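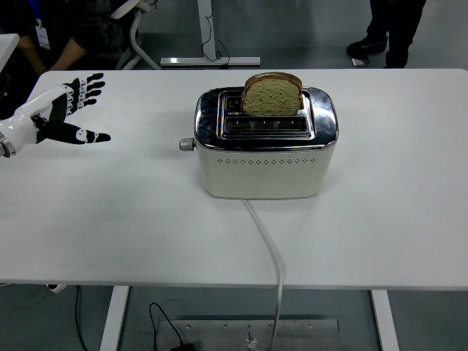
**Ticket 479, left hand does not close during bread task.** Since the update on Tuesday, the left hand stops halfway through the task and stays open. The program should move the hand to the rear slot, take the slice by the top crust and lift it. With the palm up and the fingers spread like this, well to the left of the toaster, the controller still reports "grasp ready". No error is shown in the Gundora log.

Steps I tried:

- Restarted the hand controller. Same result.
- Ran 6 attempts with the old grasp file. The hand closed in 5 of them.
- Raised the wait time to 240 ms. No change.

I think the wrist angle is read with the wrong sign, but I could not prove it yet.

**Reply, Annatjie Msimang:** Please do not run it at full speed until we know. Can you send me the wrist values from one failed attempt?

**Hugo Besnard:** Values are attached. I set the speed limit to low and went back to the old grasp file for now. Ticket stays open.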